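Sorting and cleaning out a mixed workshop bin

Workshop notes, bench maintenance section. Text by Vivek Vishwakarma, checked by Lajos Barta.
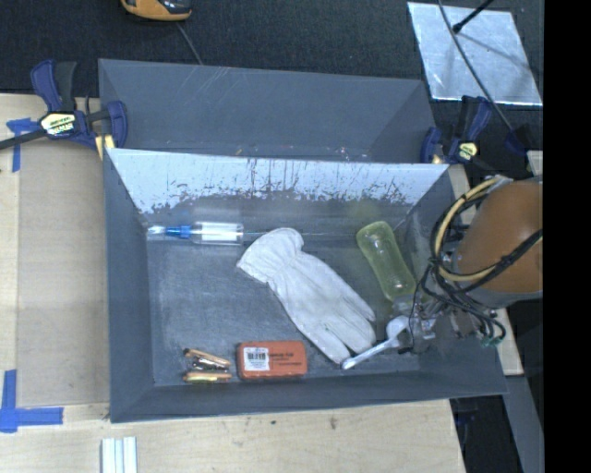
Mixed contents in a shallow grey bin: syringe, white work glove, yellow bottle, orange case and spring clamps. The bin is held to the table with blue bar clamps.

Scope

These notes cover a shallow bench bin with sloped inner walls, used as a catch-all for small tools, dispensing items and consumables. The method suits bins that have collected items from several jobs. It does not cover bins used for swarf, broken glass or solvent rags, which have their own procedure. Allow 25 minutes for the sort and 15 minutes for the clean.

What you need

Nitrile gloves and eye protection
A plastic scraper, not metal
Warm water with a little washing-up liquid
Two cloths, one for washing and one for drying
A permanent marker and blank labels
3 small trays or box lids
A lidded waste container for anything unidentified

1. Fix the bin

A shallow bin slides when its walls are scrubbed. Clamp the rim to the table with bar clamps and tighten by hand until the bin no longer shifts when pushed from the side. Do not use a lever on the handles. Overtightening will crack a moulded rim, usually at a corner. On a plywood top, check the underside for screws or battens before seating the lower jaws.

2. Remove dispensing items first

Take out syringes and bottles before touching anything else. Pick up a syringe by the barrel and keep clear of the plunger. Leave the cap on. Read the label band if there is one. If the label gives no contents, or cannot be read, put the syringe in the waste container and do not try to identify the contents by smell.

Small plastic bottles should be lifted by the body with the neck turned upwards. Check that the closure is tight, wipe the outside and stand the bottle in the first tray. Translucent bottles can be held to the light to check the level. Relabel any bottle that is going back into use. Bottles of the Bidon type have a push-fit nozzle which works loose in storage and should be pressed home before the bottle is laid down again.

3. Gloves

Leather work gloves are kept in pairs. A single glove goes into the second tray until the other is found, and is discarded at the next Friday check if it has not been. Turn the cuff back and look inside for filings. Press along each finger for hard spots, which indicate dried adhesive. A glove with adhesive at the fingertips should not be used for fine work.

4. Clamps

Spring clamps go in the third tray. Open and close each one twice. The jaws should meet along their full width and the handles should return without sticking. Check the rubber coating on the handles for splits. A split coating can be covered with heat-shrink sleeve as a temporary repair, but a clamp with a bent jaw is scrap. Store clamps closed, jaws all facing one way. If they are stacked loosely they hook into each other and into glove cuffs.

5. Cases and loose handles

Flat cases with a barcode label should be checked against the stock list before they are opened. Our list is kept under the Kocsis numbering, with Welach part numbers in the second column where they exist. Keep the label dry. If the contents do not match the list, correct the list.

Plastic handles, spatulas and mixing spoons are wiped and kept if the working end is smooth. Discard any with cured resin on them.

6. Clean the panels and floor

Sloped panels hold drips across the middle, where the scraper tends to skip. Lay a wet cloth over dark brown stains for 3 minutes, then scrape downwards with the blade held flat. Repeat as needed. Some staining will remain on pale panels. It can be left if the surface feels smooth.

Wash the floor of the bin last, working towards the near rim. A mottled floor hides residue, so check it by touch with a gloved hand. Dry all surfaces, including the gap behind any inner panel.

7. Refill

Return only items in current use. Place flat items first, then clamps, with bottles upright in a corner holder. The Vellix holder fits most shallow bins but needs its rear lip trimmed where the wall is angled. Syringes are not returned to the bin. They go in the dispensing drawer, capped and labelled.

Repeat the full procedure monthly. The next stock list check is in November.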